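Desktop Teardown Bench: Gallery 3, Open Tower

Branel parts recovery, bench notes and pictures. Page maintained by Libor Bednárik.

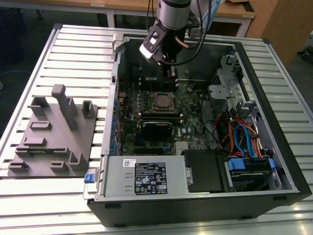

Dell tower on its side on the slotted table, side panel off. Power supply across the lower part of the case, drive cage at lower right.

Gallery 3 covers the open-case stage, between intake and stripping. Cases at this stage have the side panel removed and lie with the interior facing up. The notes below apply to black Dell desktop towers of the kind in the picture. Small-form-factor units are in Gallery 4 and follow a different order.

The table top is slotted aluminum. Stops and clamps go into the slots and can be moved without drilling. A tower laid flat needs two stops at most. Do not clamp across the case rim, which bends and then will not take the panel back.

Notes by area

Power supply. The specification label is on the top face and can be read with the unit in place. Copy the rating and the part number to the sheet before pulling any connectors. The small white barcode sticker beside the label is scanned separately. The blue tab on the metal bracket at the left end is a release. Take out the rear screws first, press the tab, then slide the unit. Units that stick have usually been left with one screw in.

Memory. Two black modules in this tower, directly below the processor socket. Open both latches fully before lifting. Modules go in the antistatic tray in the order removed, with slot numbers on the tray label.

Chipset heatsink. Black, below the memory, with the DELL logo printed on the board to the right of it. Leave it on. Boards are sold with the chipset heatsink fitted, and the pad underneath does not survive removal. The silver finned heatsink toward the lower center of the board is also left alone.

Processor socket. Metal retention frame with a square cover. Check the frame for bending and close it before the board is moved. A board with an open socket frame goes back to the start of the queue.

Capacitors. A row of blue ones runs along the left edge of the board, mixed with small black parts. Look at the tops and bases under the lamp. Any bulging or crust means the board goes to scrap metal and is not tested.

Cabling. The power bundle has red, orange, yellow and black wires. The data cable is blue SATA and curves down toward the drive cage. Unplug at the board end first, then at the drive end. Pull on the connector body only. Blue SATA cables are kept; the bin by the door holds 100 and is emptied when full.

Drive cage. Two blue plastic clips, lower right corner of the case. Keep the clips with the cage. They break easily in cold weather and replacements cost more than the cage does. The black caddy with the silver latch, between the cage and the power supply, is tagged with the same case number.

Optical bay. Silver metal frame with perforated panels, upper right. The frame stays in the case until the cables below it are clear.

Quantities

Gallery 3 cases processed to the end of October: 698. Rejected for capacitor faults: 57. Loose parts entered in the Kvaran stock list over the same period: around 3,400, screws excluded.

Changes to this page

Removal order for the power supply corrected after a note from Ludivine Tessier. The earlier version had the tab pressed before the screws were out.

Comments (4)

Mohandas Iyer
Do you record the board revision at this stage or at test? We do it at test and lose track of some.

Libor Bednárik
At this stage, on the same sheet as the power supply rating. Revision goes in column C.

Nabila Majimbun
Agree on the drive clips. I warm them in my hand for a minute before flexing them and have broken fewer. Any chance of a close picture of the latch on the caddy? I have three with the spring missing and can't tell which way it sits.

Steinar Bisgaard
The long end of the spring goes against the caddy wall on mine. Different model year, so check before you force it.

Contact: bench desk, Branel parts recovery | Text and pictures © Branel | Back to top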